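6 min read

ok thread. bathroom/desk/makeup drawer situation. I have put this off since we moved in and Saturday is apparently the day

1/ background: one drawer. one single drawer for every small thing in this apartment. swabs, hair ties, eyeliner, tape, the tiny screwdriver for my glasses, batteries that might be dead. every morning I dig

2/ Bo-ram came over last week, asked for a cotton swab and I handed her the whole bag. the plastic kind with the zip that quit working in maybe a day. half of them had lint on. she was nice about it. I was not ok about it

3/ so. rule I set myself: nothing new bigger than a shoebox and I'm not spending more than $43 on the whole thing

4/ first try was the Tralard drawer trays. do not. they slide every time you open the drawer, everything ends up in the back corner in one sad pile. returned. they kept 6 bucks for shipping which ok fine

5/ second try, a bamboo thing from a shop called Asero. pretty! too tall! drawer would not shut. it lives in the kitchen now and holds tea

6/ then I gave up on drawers. stuff I use every day goes on the table where I can see it. stuff I don't goes in a shoebox in the closet. thats the entire system

7/ what I wanted for the table was clear, small, straight sides, with some kind of divider so tall things don't fall across short things. pen holder type shape. the "cosmetic organizer" ones cost double and they're all curvy so you waste the corners

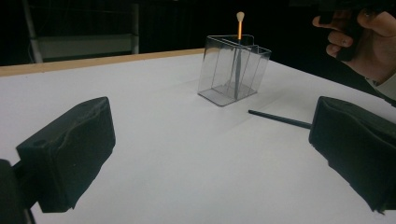 8/ tested with one swab before I tipped the whole bag in, bc last time I filled a jar first and then found out I couldn't get my fingers down in it. one swab, standing up, tip over the rim. you can grab it without touching the others. that's the whole test

9/ and yes I know, swabs standing up with the cotton out in the open get dusty. if you have a cat or a dusty street outside then get a lid. I go through them quick enough I don't care. only put out a week's worth, rest stays in the shoebox

10/ the clear plastic question. pro: you see when you're running out. con: you see EVERYTHING. fingerprints, foundation, that gray film. I rinse with dish soap and warm water and let it air dry upside down. paper towel scratches it, ask me how I know

11/ also do not use nail polish remover on clear plastic. my old one went cloudy in like 2 seconds. one whole side. I kept it for a year anyway

12/ long skinny stuff is still unsolved. anything pen shaped rolls. eyeliners, brow pencils, the stirring stick from the lash tint. if they go in the box they're taller than everything and it gets tippy — if they stay out on the table they're on the floor by noon

13/ current plan for those is a shallow dish. Won has one that's long and narrow, matte, but it's sold out til August. might just use a soap dish. might use a butter dish tbh

14/ things I threw out while doing this:
dried up mascara (several)
a hotel sewing kit with no needle
hair ties that had lost the will
a lip balm from a dentist

15/ things I found: my good tweezers. MY GOOD TWEEZERS. bought a second pair in spring for nothing

16/ somebody in replies asked about the Cenis stacking cubes. had them at my old place. they're fine? the lids stick, and once you stack two you never open the bottom one again. I'd get them for stuff like spare buttons. not for daily things

17/ somebody else asked how long it took. 52 minutes, not counting the part where I sat on the floor reading the back of a sunscreen

18/ if you're gonna do one thing from this thread, do it in this order. dump it all out, throw away the dead stuff, THEN measure, THEN buy. I did it backwards twice and ended up with tea storage

19/ oh and measure the swab too. standard ones want a box a bit shorter than they are. too deep and they dissapear, too shallow and they flop out over the side when you bump the table

20/ Bo-ram Shim if you're reading this come back, I have swabs now, they're lint free

21/ next up is under the sink. not today. there's a bottle under there I'm kind of scared of

22/ edit bc people keep asking, no, I don't have a label maker. I don't want a label maker. it's see thru

Questions? Use the contact form · © All posts belong to their author · Back to top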